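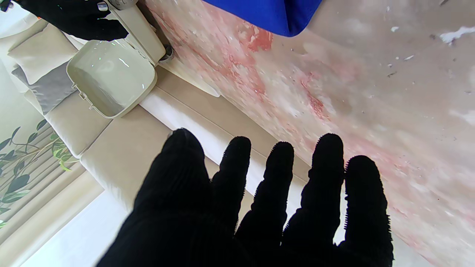 Garment Folding Area: Periodic Safety and Condition Checklist

Site: Kushwaha House, Jultville
Area: Folding table, storage case and adjoining seating
Form no.: 3221
Date of inspection: 9 Jul 2025
Inspected by: Graça Bettencourt
Reviewed by: Duarte Cardoso

Entries are marked Satisfactory, Attention or Not Inspected. A comment is required for every entry marked Attention and is optional for the others.

Section 1. Table and work surface

1.1 Table stands level and does not rock when leaned on.
Satisfactory.

1.2 Surface free of cracks, lifted edges and sharp corners.
Satisfactory. Corners were checked by hand on all sides.

1.3 Surface clean and free of lint before garments are laid down.
Attention. The pink-and-white marbled finish makes lint and small debris difficult to see. Pale flecks in the pattern are easily mistaken for dust, and dust for the pattern. Staff are to wipe the full surface at the start of each session whether or not it looks clean. The same comment was entered in May.

1.4 No drinks, food or marking pens on the table.
Satisfactory.

Section 2. Garments on the table

2.1 One garment laid out at a time.
Satisfactory. A royal blue T-shirt was in use.

2.2 Garment laid flat, with collar toward the back of the table.
Satisfactory. Light creasing near the collar is acceptable at this stage. Creases are to be smoothed outward by hand before the first fold.

2.3 Pockets, where present, emptied and fasteners closed.
Not Inspected. To be covered at the next visit with a mixed load.

2.4 No part of a garment hangs over the table edge.
Attention. The hem is not to extend past the front edge, where it can be caught or pulled to the floor. Longer shirts should be moved back before folding starts. Catarina Cunha will add this to the posted instructions. 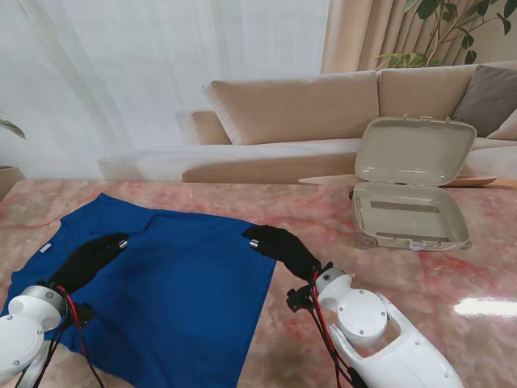 Until the revised instructions are posted, the session lead is to remind staff verbally. Shirts that cannot be laid fully on the table should be set aside for the larger surface in the Pornum room.

2.5 Labels and tags intact and legible.
Satisfactory.

Section 3. Storage case

3.1 Case body free of splits and broken edges.
Satisfactory. Beige plastic, lightly worn underneath.

3.2 Lid hinge moves freely and holds the lid upright.
Satisfactory. Opened and closed 10 times without slipping.

3.3 Latches and clasp in working order.
Attention. The front clasp closes but requires more force than it should. Raquel Vilela is to obtain a replacement. The case may remain in use with the lid open.

3.4 Interior clean before garments are placed inside.
Satisfactory. The inside has a glossy finish and should be wiped with a soft cloth only. Abrasive pads are not permitted.

3.5 Case kept clear of the fold area.
Satisfactory. The case may stay on the back half of the table, to the right of the garment. It is not to be placed on the floor or on the sofa.

Section 4. Seating and floor

4.1 Walking space between table and sofa clear.
Satisfactory.

4.2 Sofa upholstery clean and free of tears.
Satisfactory. The beige fabric marks easily. Unfolded laundry is not to be left on it.

4.3 Cables kept off the walking route.
Satisfactory.

4.4 Floor dry and free of loose items.
Satisfactory.

Section 5. Follow-up actions

Item 1.3. Wiping step to be entered in the session log. Responsible: Clementina Rebelo.
Item 2.4. Posted instructions to be revised. Responsible: Catarina Cunha.
Item 3.3. Clasp to be replaced. Responsible: Raquel Vilela.
Item 2.3. Carried over to the next inspection.

Completed forms are filed in binder 56 at the Trulberg office. Corrections must be initialed and must leave the original entry readable.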